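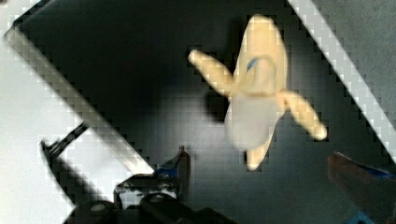
About Pakenon

Home Salon School Prices Contact

Pakenon is a hair salon with a school in the back, or a hair school with a salon in the front, depending on which door you come in. We teach and cut vintage styles: finger waves, pin curls, victory rolls, the beehive, and the kind of bouffant that needs its own seat on the bus.

Agathe Fleury opened the place after years of being asked for "something easy" and quietly giving people a French twist. Subbarao Sundaram joined as a student, failed his first set of finger waves, failed his second, and now runs the finger wave class. He is strict about it.

The full course is 300 hours. You will spend a fair number of them rolling hair onto setting rollers, taking it down, and finding out you rolled it the wrong way. Students start on practice heads and move to live ones when Agathe says so – please don't ask her when that will be. The next group starts in September.
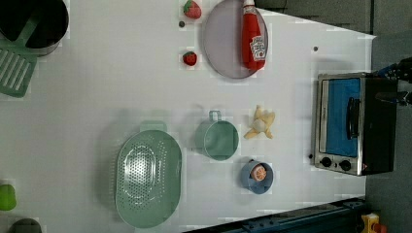 We keep the groups small and the dryers old. The hood dryers came out of a salon called Zerari when it closed, and they make a noise like a small plane. They also give a better set than anything we have bought new, so they stay.

If you only want your hair done, you are very welcome. Student sets are cheaper and slower. Bring a book, and wear a shirt that buttons down the front, or you will be leaving in it until bedtime. We don't do color corrections. We did one once.

We also style for weddings, stage shows and the yearly dance at the Moon ballroom, where we pinned up a whole chorus line and went home with 371 fewer bobby pins than we brought. If you were in that chorus line, we would like some of them back.

Recent from the school

Pin curls on short hair: how short is too short?
Sleeping on a wet set, and other bad nights
Wutau setting lotion: we tried the whole shelf
Class notes, June 2020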